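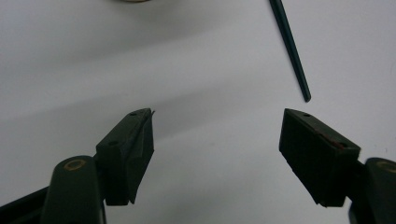
白い台の上、右上が例の緑の棒

差出人: Unnur Bech
宛先: 道具と手入れメーリングリスト
件名: Re: 棒の置き場所と台の白い面について

Unnurです。返事が遅くなりました。

Grethe Lund さんの投稿:
> 作業台の面を白にしてから三週間ほど使っています。小さいものは
> 見つけやすくなりましたが、影が気になります。午後になると
> 斜めに影が入り、細い棒の先がどこで台に届いているのか
> 分かりにくくなります。
>
> それと、棒類の保管についてご相談です。いまはHjaltestedの
> 引き出しに全部まとめて寝かせてあります。長さの違うものが
> 混ざるので、取り出すたびに全部かき回すことになります。
> 立てて保管している方はいますか。先が丸いものと平らなものを
> 分けるべきかどうかも知りたいです。
>
> もう一点、白い面の掃除には何を使っていますか。
> Grethe

順番に書きます。

まず影の件です。うちの台も白で、少し灰色がかった色です。写真でも左から中央にかけて濃いめの影が入っています。ぼやけた影なので、物の輪郭が読めなくなるほどではありません。ただ、棒の先を台のどこに下ろすかを見るときは、棒自身の影を目安にするので、ほかの影と重なると困ります。私は台の向きを窓に対して直角に変えました。これで午前中はだいぶ楽になりました。午後三時を過ぎると結局また影が入るので、その時間は細かい作業をしないことにしています。

手元灯を足す方法も試しましたが、灯りが一つだと影が濃くなるだけでした。二つを左右に置けば薄くなります。場所を取るので、うちでは片付けました。Bentは今も二灯でやっているはずです。

次に棒の保管です。立てるほうをすすめます。うちではDrurskaの筒を使っています。深さが147ミリあり、長めの棒でも倒れません。短いものは94ミリの浅い筒に分けています。最初は一つの筒に全部入れていましたが、短いものが底に沈んで取れなくなりました。

先の形は分けたほうがいいです。写真の棒は暗い青緑色で、先が丸くなっています。うちでは先の丸いものは先を上にして立て、平らなものは下にしています。見ただけでどちらか分かります。色で分けようとしたこともありますが、暗い緑と黒は夕方になると区別がつかず、やめました。

引き出しのまま使うなら、仕切りを入れるだけでも違います。Hjaltestedの引き出しには専用の仕切りが付かないので、厚紙を折って自分で作ることになります。以前Jytteさんが寸法を投稿していたと思いますが、過去ログで見つけられませんでした。Jytteさん、もし読んでいたら再投稿をお願いします。

白い面の掃除について。普段は固く絞った布で拭き、そのあと乾いた布で拭いています。洗剤は月に一度、薄めたものを使います。Sillisauの研磨クリームは汚れはよく落ちますが、続けて使うと拭いたところだけつやが変わります。うちの古い台の手前側がそれで、今も跡が残っています。新しい台には使っていません。鉛筆の線は消しゴムで消えます。消しかすは布で拭かず、先に刷毛で払ってください。布だと広がります。

棒のほうも、しまう前に一度拭いておくと台が汚れにくくなります。特に先の部分です。うちの台に付いていた細い筋は、ほとんどが棒の先の汚れを引きずった跡でした。

筒の底には薄いフェルトを敷いています。棒を入れるときの音が小さくなります。フェルトは埃を吸うので、一月にまとめて取り替えます。直径を合わせて切るのが面倒ですが、筒を紙の上に置いて底をなぞり、線の3ミリ内側で切れば入ります。

筒は今13本あり、台の奥に一列で並べています。手前に置くと袖が当たるので、奥がいいです。ただ、奥すぎると短い棒を取るときに腕が長い棒に触れます。短いものを利き手側の端に寄せてからは、それもなくなりました。

Fridaさんから別便で質問のあったNarnunachの棚ですが、棒の筒を載せるには奥行きが足りません。布と刷毛を置くにはちょうどよく、うちではそのように使っています。棚板の高さを変えるときは、先に上の段を外さないと下の段が抜けません。

二灯の位置については、私よりBentのほうが詳しいので、そちらに聞いてください。

Unnur Bech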